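Removing candle wax from a cotton tablecloth

Applies to plain or printed cotton and cotton-linten blends that can be ironed. Do not use on vinyl-coated cloth.

You will need a blunt knife, an iron, plain paper towels, dish soap and a stain remover suitable for colored fabric.

Step 1. Let the wax harden completely. A folded cloth can go in the freezer for an hour. Lift off the thick part with the back of the knife, working from the rim toward the center. Do not scrape across the weave.

Step 2. Lay the cloth over two layers of paper towel and put one more layer on top. Set the iron to low, with steam off. Press for 8 seconds, lift, and move to a clean area of paper. Repeat until no more wax transfers – seven passes is normal for a large spill.
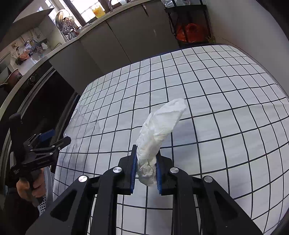

Step 3. Colored candles leave dye after the wax is gone. Dab the stain remover on from the back of the fabric, wait as long as the label says, then blot. Test it on the hem first if the print is dark.

Step 4. Rub a drop of dish soap into any greasy ring and wash at the warmest temperature on the care label. Air dry. Dryer heat sets whatever is left, so check the spot in daylight before tumble drying – repeat steps 2 and 3 if a ring still shows.

Text: Suleiman Edet. Last revised July 10, 2025.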